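Bronel Long Bench Table
A narrow work table for sorting, wrapping and all the fiddly jobs 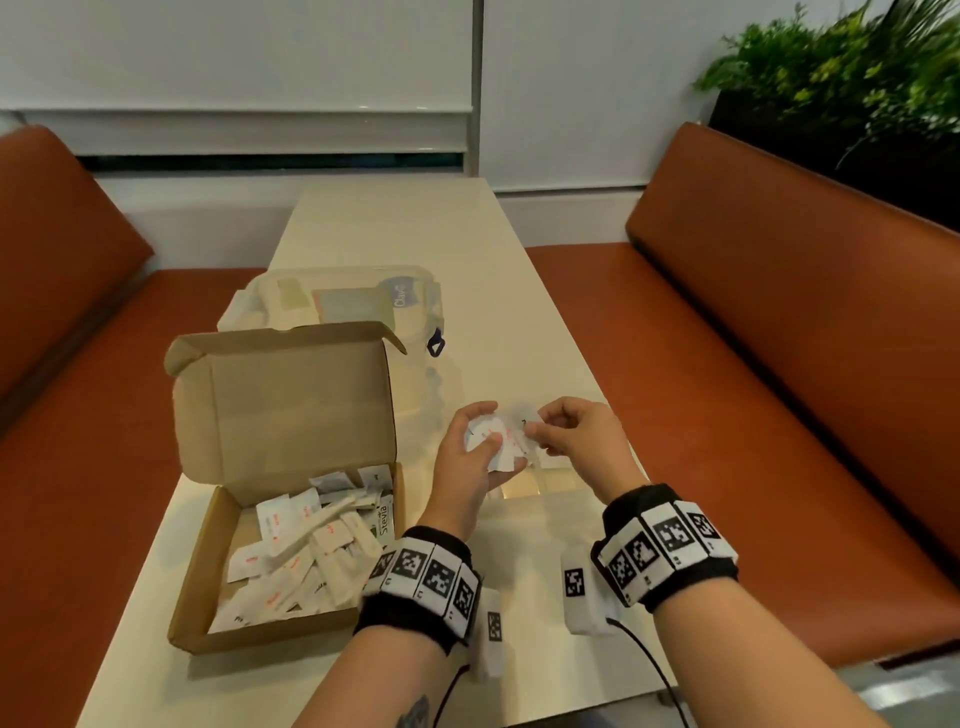

Why I stock it
I went looking for a skinny table in July, when the back half of my shop got turned into a packing area and my old desk wouldn't fit past the door. Tried a trestle (wobbly), tried a kitchen bench on castors (don't ask), and then Iida Riihimäki at Oda put me onto the Bronel. I bought one for myself, liked it so much I rang back and ordered a few more to sell, and I've kept them in ever since!

It's long, it's narrow and it's a soft cream colour, so little bits of paper and seed show up without the glare you get off bright white. I do all my seed packets and tea samples on mine. Shafiq Weerakoon has two end to end in his stamp room and reckons he'd have a third if his wife would give up the hallway.

Sizes and bits
Height: 84 cm, good for standing or a tall stool
Depth: 30 cm
Length: comes in one length only, please ring and I'll run the tape over your doorway measurements with you
Legs: bolt on, Allen key in the bag
Stock code: 873

Putting it together
Lay the top face down on a blanket, do the bolts up loosely, flip it, then tighten. The feet screw in and out for uneven floors — mine needed two full turns on the street side.

Cleaning
Warm water and a drop of dish soap. Tea left a ring on mine overnight and a bit of bicarb shifted it. I wouldn't go near it with a scourer.

Delivery and pickup
Flat packed. Local delivery is $90 because it's an awkward shape and the courier charges me for it. Pickup is free, bring a wagon or a ute and put the seats down. If you want the matching Camura stool, ask, I usually have one or two out the back that aren't on the site yet.

Page updated 2020-11-06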